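Dudwood Queue Stool

Folding stool for theme park lines, item 1755

Your children have chosen the Raltik coaster. So has everyone else's family. The Queue Stool opens in one motion, holds an adult who has eaten two funnel cakes, and folds flat when the line lurches forward a yard and stops again.

Steel legs, canvas seat, shoulder strap. Weighs 6 pounds, or 173 by closing time.

Colors: navy, or the red we over-ordered in December.

Check your park's rules before you pack it. Salazar Gardens allows stools in outdoor lines only, and Jotov Park wants them left at the gate with your dignity and your outside sandwiches.

Replacement seats are sold separately. Returns within a month, mustard stains excepted.
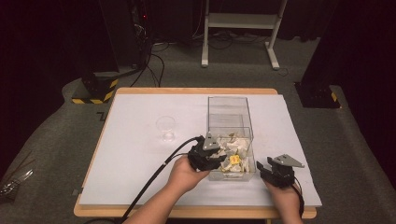

Charito Belmonte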